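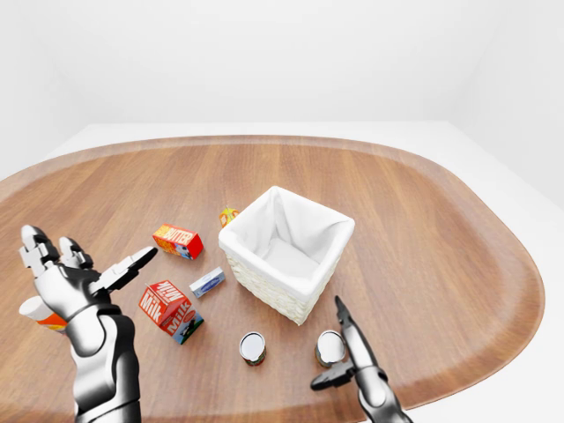
Teaching by Hand, Without Leaving the Chair

April 7, 2021

The first thing I learned at Akadance is that my hands are too fast. I sat in a chair, with a headset on my eyes and a controller in each hand, and I wanted to put a box of butter into a basket. At home I do this kind of thing without any thought. In the headset, the metal fingers followed me a little late, and I pushed the butter instead of taking it.

"Slower," said the young woman at the next desk. "You must wait for your own hand."

The company has its office on the second floor of an old printing house, and it teaches robots to do small jobs in the kitchen and in the shop. The teachers are people. They move the arms of the robot from a distance, one task after another, and the computer keeps a record of every movement. Later a program called Nadar studies these records and tries to do the same task alone.

Most of the lessons take place inside a simulator, Trider, where there is a wooden table, a basket with a white cloth, and some groceries to pack. Nothing breaks there and nothing must be cleaned. When a teacher spoils a lesson, she presses a button and the groceries are back on the table.

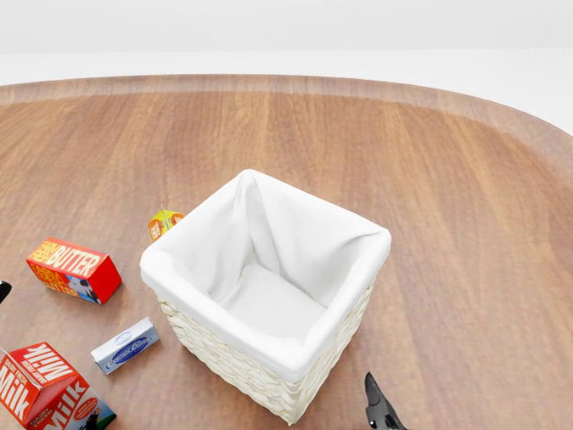 The groceries look simple, but each one asks for a different way of holding. A flat package of cream cheese gives the fingers very little to hold. A milk carton that lies on its side can be taken across the middle, and then it has to be turned in the air. The teachers have their own opinions about this. One of them always begins with the things nearest to the basket, another one does the big things first, and they had a rather long discussion about it during lunch.

For one task the company wants 200 good lessons. To get them, the teachers usually need many more attempts, and for the grocery basket the team made roughly 800 before everybody was satisfied. A bad attempt is not always thrown away. If the teacher dropped something and then picked it up again in a calm way, the lesson is kept, so that Nadar also sees how a mistake can be repaired. 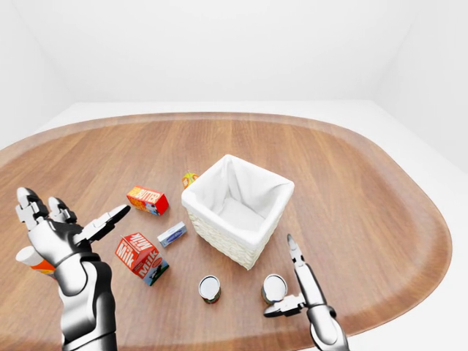
The grocery lesson in Trider, with the basket still empty.

In July the team will move part of the work to real arms, which are made by a small firm named Rernex. The teachers are looking forward to it, and they are also a little afraid. A real can has weight, and a real carton may open.

Before I went home I asked to try once more. I waited for my hand, as I was told. The butter went up, passed over the side of the basket and fell on the cloth. It took me almost four minutes, and my shoulders were hurting. The young woman looked at her screen and said that they could perhaps keep this one.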